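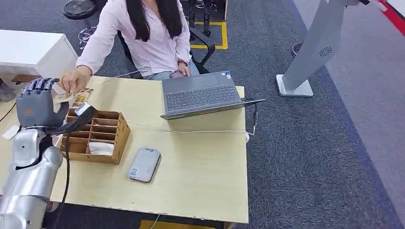 Card handover at the desk, with the wooden organizer in front of the hand.

Jun 1, 2024
Brigitta Egger

Picking up from where Severin left the handover branch, with many thanks to him for the comments in the grasp code, which saved me most of a morning. The job is still the same one: take a few cards from a person, close on them without fighting the person for them, and get them into a slot in the organizer. The arm motion is fine and has been since March. What we keep tripping over is the moment of closing.

The trigger has been a plain distance check up to now. If the nearest blob that isn't a hand comes within 24 mm of the palm, close. You can guess how that goes with thin cards. Seen edge-on from the head camera they nearly vanish, and then the nearest blob is a cuff or a thumb the segmenter has mislabeled, and the fingers start moving far too early. Shirin has been very patient about this and has learned to hold still for us, but I don't want a controller that depends on Shirin being patient!

So I spent the first half of the day in the Prikton logs. There were 2312 frames from the last batch where the segmenter and the distance check disagreed, and I went through them sorted by time to closing (slow, but I do like doing it with a pot of tea). Most of the bad ones come in the last half second, when our own fingers cover a good part of what the head camera can see. 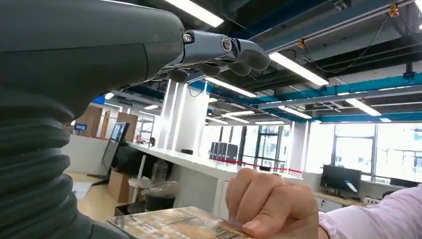

The wrist view is much kinder at that point, so I've switched the trigger over to a weighted vote between the two cameras, with the wrist taking over as the palm gets close. Grigore warned me that the wrist stream runs late compared with the head, and he was right, as he usually is about clocks. I measured 7 frames of lag at the worst spot. Stamping at capture instead of at arrival took out nearly all of it, and I've put that change in its own commit so it can be pulled without the rest.

One more thing from the wrist side: the exposure hunts when the palm tips up toward the ceiling lights. I locked it by hand for now. Ugly, but it will do until Marlies has the new camera config merged.

Then on to Runano, which plans the move from handover to slot. It treated the organizer as one solid box, padded generously, and kept refusing perfectly good approaches to the lower openings. I swapped the box for a coarse mesh with the slots left open and cut the padding over the desk side only.
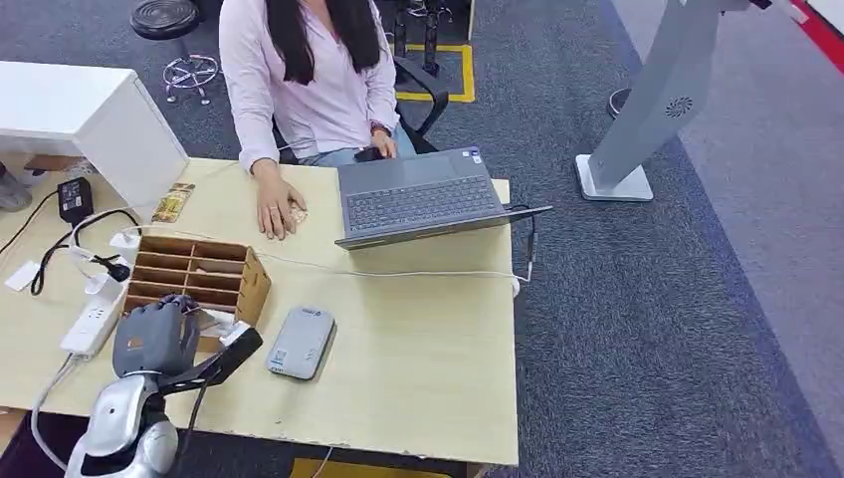 Planning time went up to around 10 ms per query, still well inside the budget, and the odd swing it used to do over the laptop has gone from the replayed queries. I would like somebody else to read through the padding change before it goes to main, as I was tired by then and the sign of the desk offset confused me twice.

Left open for next week:
- slot choice is still hard-coded, Severin has a half-finished chooser on his branch
- release check after insertion, currently just a timer
- the segmenter wants more thin objects seen edge-on
- rename palm_near and palm_close before they bite us again

Config is saved under my name in the shared folder, wrist exposure lock included. Please copy it before editing.

Recent entries
Clock drift between head and wrist streams (Grigore Chiriac)
Runano: moving the collision meshes out of the launch file (Severin Hubmann)
Camera config cleanup, part two (Marlies Koller)
Relabeling cuffs and thumbs (Shirin Mazandarani)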